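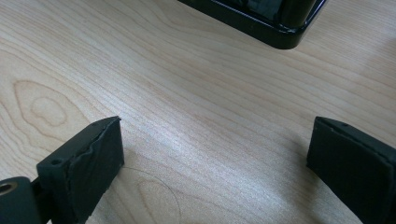 Pale tabletop with an oval figure in the grain

Search this site Enter keywords Search

Leave the table bare

Sat 10 December

I have never owned a tablecloth and I don't intend to start. A pale wooden top with a good grain in it is worth looking at, and most of us cover it up within a week of getting it home. Cloths, runners, mats, a bowl of fruit that is mainly there to hold the runner down.

My own table is a Mavis, bought for 78 pounds from the Zenent warehouse in Skonville. I have had it 11 years. It has a ring where a mug stood overnight and a scratch I made with a bread knife. Neither of these bothers me. What bothered me was the plastic sheet I kept on it for the whole of the first winter, which trapped crumbs and went cloudy, and which I wiped every day in order to protect something I never saw.

People say a bare table gets untidy faster. I think it gets untidy at the same speed and you notice sooner. Things land on tables. Post, keys, a child's chair that has been lifted up so the leg can be looked at, a shoe with a strap coming loose. On a patterned cloth a slipper can sit there until March. On plain pale wood a pink one can be seen from the hall, and so it gets moved.

I do make exceptions. Painting needs newspaper. Hot dishes need a mat, and I would rather buy one ugly cork mat than cover the whole surface on the chance of a casserole. I also accept that some tops are not worth showing. The Bogdan desk I had before this one was a printed pattern on board, with the same knot repeated every foot, and a cloth would have done it a favour.

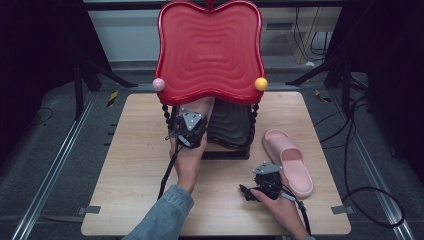

Is it all right to put shoes or small furniture on a bare wooden table?

It is fine for a short job if the undersides are clean. Wipe off any grit first, lift things instead of dragging them, and go over the top with a damp cloth afterwards.

The other argument is resale. A friend told me a covered table keeps its value. Perhaps it does, but I am not going to spend years eating off a cloth so that a stranger can have a nicer table than mine. I would sooner take the marks and oil the top now and then - twice a year is plenty.

The same goes for chair seats. Take the tie-on cushions off and see if you miss them. I kept one, for the cat.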